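December, 4 p.m., Hamada room

Draft three of the Pusadeo profile. Subject: a minister whose mother wrote the Tultis ghost novels, first one out in 1955. Maiara Siqueira wants 1740 words. I have 20 I like.

Tried opening with the sermon. Dull. Tried opening with the mother. Now it's her piece, and she's been dead for years and still gets the best lines.

Mitsuko Arai read both and wrote "who prays?" in the margin. Fair.
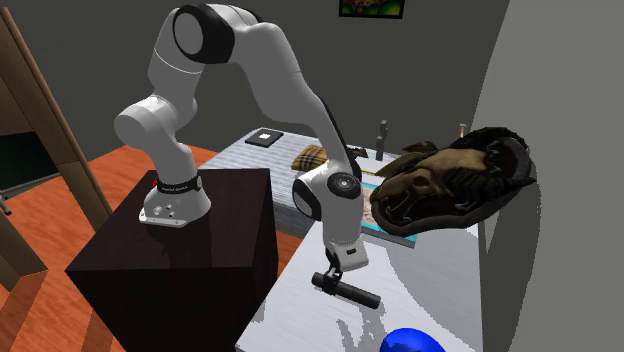

Moved the hospital visit up top and cut four ghosts. The congregation quotes all sound like one person, so I need to call two of them back. Also check whether Milireck still holds rights to the book excerpt. Left them a message, got music.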